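Lire un contrat de bail commercial sans s'endormir - notes pour l'intervention
Version du 17 juillet 2020, à relire dans le train
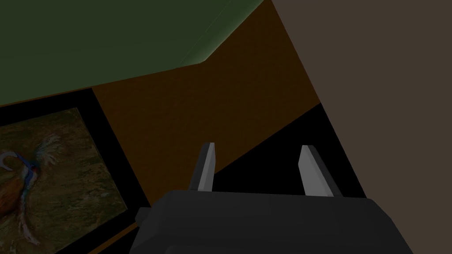

0. Avant de commencer

Vérifier le micro. Eau. Demander qui dans la salle a déjà signé un bail - mains levées. Qui l'a lu en entier ? (laisser rire, pas trop longtemps)
Remercier Dymphna Gilmartin pour l'invitation. Elle reprend la parole pour les questions, ne pas déborder.
Dire tout de suite : pas un cours de droit. Je ne suis pas avocat. Vingt ans à louer des locaux, des deux côtés de la table.

1. L'histoire de la boutique de Grarnbridge

Commencer par là, toujours. Ma première boutique, papeterie, 73 mètres carrés, vitrine sur rue. Loyer correct. Bail de 153 pages avec les annexes. J'ai lu les six premières et la page des signatures.
Annexe C : la toiture à ma charge. Toute la toiture, y compris au dessus du voisin.
Pause. Laisser arriver.
Facture au bout du deuxième hiver. Ne pas donner le montant, quelqu'un demandera à la fin, répondre à ce moment là.
Transition : ce que j'aurais dû lire en premier.

2. L'ordre de lecture

Ne pas lire du début à la fin. Les définitions d'abord, même si c'est pénible. "Charges", "locaux", "parties communes" - chaque mot avec une majuscule a un sens à lui.
Ensuite les annexes. Oui, avant le corps du texte.
Ensuite la durée et la sortie : comment on part, quand, avec quel préavis, par quel moyen. Lettre recommandée ? acte d'huissier ? Insister, un congé mal envoyé et on repart pour trois ans.
Le loyer en dernier. Le loyer tout le monde l'a déjà lu.

3. Les charges

Le gros morceau, dix minutes maxi.
Demander les relevés des trois années précédentes. S'ils n'existent pas, demander pourquoi. S'ils arrivent en retard, noter la date.
Exemple Wonateck : petit atelier d'électronique, provision mensuelle de 170 euros, régularisation annuelle jamais faite. Puis d'un coup, toutes les années ensemble. Ils ont négocié un étalement, bien joué, mais c'était à deux doigts.
Taxe foncière : qui paie ? Ecrit où ? Montrer du doigt, pas de mémoire.
Honoraires de gestion - si quelqu'un de Rees est dans la salle, rester poli.
Gros travaux : ce que la loi met à la charge du propriétaire, le bail ne peut pas toujours le reprendre. Renvoyer vers un juriste, ne pas improviser sur les articles comme la dernière fois.

4. L'état des lieux

Se faire avec les deux parties, debout, de jour. Allumer tout, ouvrir tout, tirer l'eau.
Dire "traces d'humidité mur nord, hauteur genou" et pas "état moyen". "Etat moyen" ça ne veut rien dire cinq ans après.
Compteurs : relever les chiffres, les écrire dans le document.
Anecdote du sous-sol de Flilent (courte !!). La porte du fond qui ouvrait chez un autre locataire, notée nulle part. Couper si on est déjà en retard.

5. Négocier

Les gens croient que le bail est imprimé donc définitif. Non. C'est un fichier Word, quelqu'un l'a tapé.
Choisir 2 points, pas quinze. Le bailleur en lâche un, souvent les deux. Avec quinze il se vexe et envoie son conseil.
Franchise de loyer pendant les travaux : demander. Le pire c'est un non.
Destination des locaux : la plus large possible. Moi j'avais "papeterie", j'ai voulu mettre trois tables et une machine à café, il a fallu un avenant. Quatre mois.
Tout par écrit. Le "on s'arrangera" du rendez-vous, le confirmer par mail le soir même, deux lignes suffisent.
Ralentir ici, je parle trop vite sur cette partie, on me l'a encore dit en novembre.

6. Si déjà signé

Pas de panique. Relire quand même. Sortir un calendrier et mettre les échéances dedans - fin de période triennale, préavis, révision du loyer.
Vérifier l'indice utilisé pour la révison. Refaire le calcul soi-même, une calculette suffit. Des erreurs j'en ai vu, dans les deux sens.
Si erreur en votre faveur... (hausser les épaules, passer)

7. Questions probables

"Faut-il prendre un avocat ?" - Pour un petit local, au moins une heure de relecture. Moins cher qu'une toiture.
"Et si le bailleur vend ?" - Le bail suit en principe. Vérifier l'article sur la préférence.
"Caution personnelle ?" - Essayer de la limiter en montant et en durée. Jamais sans en parler à la maison.
"Combien la toiture ?" - Raconter. Garder pour la fin si possible.

Feuille à distribuer : liste des pièces à demander, une page recto. Laisser la pile près de la sortie, reprendre ce qui reste.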